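Fridge smells musty after moving house, and door shelf won't sit straight

Asked by plemside_pat, 25 June 2018

Hello all, hoping someone can help before I lose my rag with this thing. We moved into a rented place last month and the fridge was switched off with the door shut for goodness knows how long. It's a plain white one, an Imero, no idea how old. When I opened it the smell nearly knocked me over (sort of old cellar with a bit of onion).

I've washed it out twice with washing-up liquid and it's better but still there, and now my milk tastes of it. Also one of the door shelves came out when I was scrubbing and I can't get it to go back level. It hooks in on one side and droops on the other. Is it broken or am I being dim? I don't want to pay for a new one if I can help it, they wanted 30 quid for the last bit of plastic I had to replace.

Answer 1, from gilly_b

Bicarb! Little bowl of it on the middle shelf, change it every few days. Never failed me. Can't help with the shelf, mine are all held in with tape.

Answer 2, from Alžběta Zelenák (marked as helpful by 6 people)

Washing-up liquid is fine for grease but it won't shift a smell that's got into the plastic, so I'd go again with a different method. Switch it off at the wall and take out everything that will come out, shelves, drawers, the door bins, the lot. Mix two tablespoons of bicarb into a litre of warm water and wipe down all the walls, then go round the door seal with an old toothbrush. Pull the folds of the seal open as you go, mine was black in there the first time I looked.

Then the bits people forget. There's usually a small drain hole at the back, low down, and if it's gunged up you'll get that cellar smell for ever. A cotton bud and some warm water will do it. If there's a vented panel, wipe along the slots too, with a cloth that's only just damp. Leave the door propped open overnight if you can bear to, then switch back on.

On the door shelf, I doubt it's broken. On a lot of them there's a lug each side and both have to be above their slots before you push down. If you get one in first, the other end hangs. Take it right off, hold it a couple of centimetres too high, and press down with both hands at once. You should feel it drop. Don't force it, cold plastic snaps (ask me how I know, I had a Koubek for years and broke two).

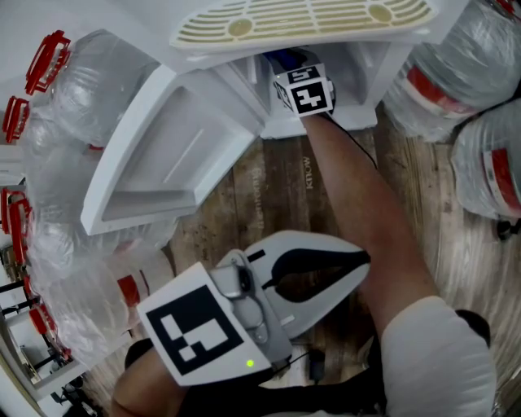
White plastic bin and compartments in a fridge, water jugs along the side.

If you've got a similar slotted panel, do it last, when your cloth is cleanest.

Answer 3, from tobes724

Same smell in my mum's when she moved to Brirkamine and it was the drip tray round the back underneath. Pull the fridge out and have a look. Absolutely minging. Sorted in ten minutes.

Comment from plemside_pat

Shelf is in!! Both sides at once, thank you Alžběta. Doing the drain hole tonight and will look for this tray tobes.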